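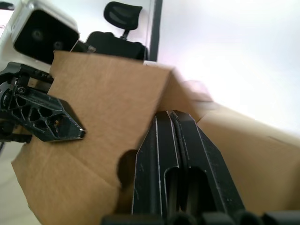

三月的复出，谁在买单

凯兰·莫特拉姆要回来了。这句话我在过去一年里听过三遍，每一遍都来自不同的人，每一遍的语气都像在宣布一件已经办妥的事。

第一遍是俱乐部的新闻稿，标题里用了“奇迹”两个字。第二遍是他的经纪人瑞安·皮尔斯，在电话里对我说“三月，写上去，没问题”。第三遍是莫特拉姆自己，坐在拉格球场看台下面那间没有窗户的理疗室里，一边往膝盖上缠绷带一边说的。他说得最轻，说完还看了一眼门口。

先把大家都知道的部分交代一下。莫特拉姆，中后卫，左膝前十字韧带断裂，半月板同时受损。手术做完，恢复期里又出现软骨问题，进了第二次手术室。从他受伤那场比赛的终场哨响，到我写这篇稿子的2025年11月28日，中间隔了1,516天。这个数字是他母亲记在厨房挂历背面的，俱乐部后来把它印在了围巾上，卖得不错。

我对那条围巾没有意见。我有意见的是围巾背后那套说法。

体育媒体喜欢复出故事，我也写过不少，知道它怎么搭：受伤那一刻的慢镜头，病床上的低谷，某个人说了一句话，然后是清晨的跑步，最后是替补席上站起来脱外套。这个模子太顺手了，顺手到我们常常忘了去问中间那些月份里到底做了什么，由谁来做，按什么标准判断做成了。

拉格俱乐部给出的答案是“米尔库斯方案”。按照俱乐部的介绍，米尔库斯是一套个体化的负荷管理体系，把跳跃、变向、睡眠和主观疲劳的数据放在一起，每天早上给出一个分数，分数到了线就加量，不到就休息。听上去合理。训练学里没有哪个部分是新的，打包方式倒是新的，价格也是新的。

我问过那条线是怎么定的。俱乐部的表现主管加文·巴克斯特请我喝了一杯很浓的茶，解释了二十多分钟。我把录音听了两次，整理出来的意思是：线是根据以往球员的情况定的。我问以往有多少球员，其中多少是两次膝关节手术以后的中后卫。他说样本“还在积累”。我又问，莫特拉姆是不是样本之一。他笑了，说可以这么理解。

换句话说，莫特拉姆能不能回来，要靠这套方案来判断；这套方案准不准，要等莫特拉姆回来以后才知道。写新闻稿的人显然没觉得这里有什么别扭。

伊冯娜·塞奇威克觉得别扭。她做了很多年运动医学，给几家俱乐部当过顾问，跟拉格没有合同关系，所以愿意在电话里多讲几句。她没有看过莫特拉姆的病历，也一再强调不评论具体的人。她讲的是普遍情况：第二次手术以后，力量测试达标和敢不敢用那条腿是两回事，前者有机器可以量，后者没有；实验室里做一次单腿跳，跟第八十几分钟被人从侧面挤着起跳，也是两回事。“大家总想要一个日期，”她说，“可组织愈合又不看赛程表。”

我把这话转给皮尔斯，他在那头停了一会儿，说医生都这么讲，医生讲保守一点没有坏处，反正输球的不是他们。

皮尔斯这个人我不讨厌。他从莫特拉姆十六岁踢预备队的时候就跟着，合同谈崩过，也吵翻过，莫特拉姆第一次手术那天他在走廊里坐到半夜。但他也是那个在今年春天谈下阿坎斯赞助的人。阿坎斯卖运动恢复用品，在莫特拉姆身上押的就是“回来”这两个字。我看不到合同，听两位知情人讲，里面有一笔跟正式比赛出场挂钩的奖金。皮尔斯不确认，也不否认，只说商业合同里有出场条款是常识。

常识归常识。一个球员的出场日期，由俱乐部的方案打分，由经纪人放出风去，由赞助商等着付钱，还有三百个季票持有人已经报名参加那场比赛前的见面活动。这些人当中，没有一个会在莫特拉姆说“我觉得还不行”的时候得到好处。我不是说他们在害他。我只是想知道，假如他真的觉得还不行，这句话应该跟谁说。

我问了他本人。

他想了想，说可以跟希拉说。

希拉·多布森是理疗师，俱乐部的新闻稿里没有她的名字。方案出来以前她就在带莫特拉姆，方案出来以后她还在带，只是每天早上要先等那个分数。她不太愿意接受采访，同意我旁听一节训练，条件是别问她米尔库斯。我照办了。

那天的内容枯燥得很。下台阶，停住，再上去，换腿。侧向滑步，碰标志桶，回来。莫特拉姆做到后半段开始走样，右侧代偿，肩膀先歪，多布森就叫停，不说理由，让他坐下喝水，然后从头做。有一组她叫停了三次，第三次他骂了一句，她当没听见。整节课没有音乐，没有人拍视频，也没有谁说出什么可以放进纪录片的话。

训练完我陪他走到停车场。他说受伤后的头一年最难的是看比赛，后来连比赛也不看了，最难的变成有人在超市里问他什么时候回来。他试过各种答法，最后发现说“快了”最省事。说了一千多天的“快了”，他说，自己也分不清是敷衍还是相信。

我问他三月行不行。

“皮尔斯跟你说三月？”

我说对，俱乐部也这么说。

他把包扔进后座，说那大概就是三月吧。

支持复出的人有他们的道理，我应当写出来。巴克斯特给我看了莫特拉姆最近的测试记录，左右腿的力量差距确实在缩小，冲刺速度也接近伤前。科卡奇杯的赛程在三月比较松，对手的级别不算高，选一场主场，放他踢最后十来分钟，风险在能选的时间里算小的。塞奇威克也承认，如果一定要选，这样选没有错。一个三十岁上下的中后卫再等一年，剩下的职业生涯也就差不多等没了。拖着不踢，同样是有代价的决定，而且代价全在球员身上。

这些我都认。我不认的是把一次试探包装成结局。替补登场十分钟，能说明的只是他替补登场了十分钟。真正要看的是第二天早上膝盖肿不肿，是两周以后的第四场，是下个赛季他还在不在名单上。那时候围巾早卖完了，镜头也早走了，再去问米尔库斯那条线画得准不准，恐怕要约很久才约得到人。

我向俱乐部提了一个书面问题：如果三月的分数不到线，见面活动是否照常举行。回复隔了几天才来，一共两行，感谢我对莫特拉姆的关注，并附上了购票链接。

阿坎斯没有回复。

多布森那里我没有再去问。离开球场前我经过理疗室，门开着，她在白板上写第二天的内容，还是台阶，还是标志桶，组数比今天少一组。日期那一栏她只写到下周。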